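The Valtonen Template

It was the established practice of the Brendia Mutual Society that no message should leave the building without a template. Template A acknowledged. Template B regretted. Template C, which was seldom used, congratulated. Benedicta Baidoo had been Keeper of Templates for long enough to know each of them by heart, including the placing of the commas.

On 10/23/21 she received a memorandum from the Office of Correspondence. It stated that the three existing templates were to be withdrawn and replaced by a single template, to be known as Valtonen, which would serve for all purposes: corporate, personal, commercial and general. The memorandum was itself set in Valtonen. It opened with a wide green band and the words "Dear Valued Recipient", and it closed with a button marked Continue. Miss Baidoo pressed the button. It brought her back to the top of the memorandum.

She printed the document, initialled it as received, and placed it in the tray.
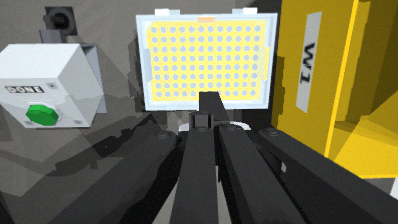 The Consultation

Members of staff were invited to submit observations in writing. Miss Baidoo submitted four pages. She noted that the Society had 3000 members, of whom 737 had asked to be written to only in the event of a death, and that a green band might be felt to strike the wrong note. She noted also that the space for the member's name would hold eleven letters, and that Mr Eero Kettunen of the Talport branch had thirteen, if one allowed for the gap.

A reply came in the course of the afternoon. It was addressed to Dear Valued Recipient, and thanked her for her interest in Valtonen.

She read it twice and went down to the second floor, where the Office of Correspondence had its rooms. The door was open. A young man at the nearest desk informed her, with great courtesy, that observations could be received only in writing.

"I have written," said Miss Baidoo.

"Then they have been received," said the young man.

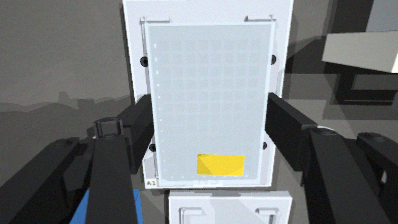 She returned to her own desk and took out the file for Template B. It had been drafted before her time, by a person whose name was not recorded, and it had been amended on one occasion, when the word "sincerely" was moved from the second sentence to the first. The papers concerning that amendment were thicker than the template itself. She had always regarded them with respect. Somebody had considered how it would be to open that letter at a kitchen table, and had concluded that the kindness ought to come sooner.

The first sending under Valtonen was fixed for the last working hour of the month. It was to concern the closure of the Gramano reading room, and would go to 545 members who held a card for it. Miss Baidoo was instructed to supply the text. The instruction allowed her a heading, a paragraph and a closing line.

She wrote the heading in a few minutes. The paragraph took her until the cleaners came.

At noon on the following day Mr Kettunen telephoned from Talport. He had seen the proof.

"It calls me Eero Kettun," he said.

"I raised the matter in my observations," said Miss Baidoo.

"I do not object, as such. I wished to ask who had written the middle part."

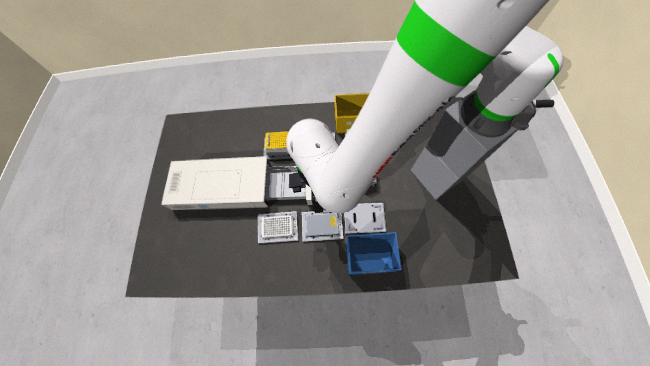 She told him that the authorship of Society correspondence was not disclosed. He accepted this, as a branch secretary was bound to do. He then remarked that he had used the reading room every winter as a boy, that the proof mentioned the lamp by the atlas shelf, and that he had not thought anyone at head office knew of the lamp.

Miss Baidoo did not say that she had sat under it herself. She asked whether the branch wished to propose any change to the wording.

"None," said Mr Kettunen. "Will there be a button?"

"There will be a button."

"Where does it go?"

She looked at the proof on her desk. The destination had been left to the Keeper of Templates, under a clause which she suspected had not been read by the person who approved it. She said that the matter was in hand, wished him a good afternoon, and replaced the receiver.
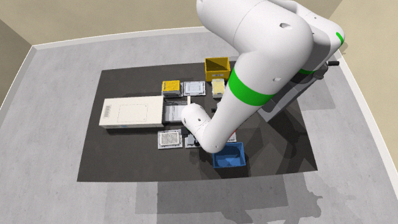 The work area, with the arm over the mat.

The sending went out at the appointed hour. Beneath the green band and the greeting, members found the paragraph as she had written it, and beneath the paragraph they found the button. Those who pressed it were taken to a plain white page with a space for a reply of any length. There was no limit of eleven letters. At the foot stood the words "Please tell us what you remember", and after them, in a smaller type, the initials B. B.

By September of the next year the Society had received 696 replies, a number of them from members who had never held a card. Each was acknowledged under Template A, which Miss Baidoo had neglected to withdraw.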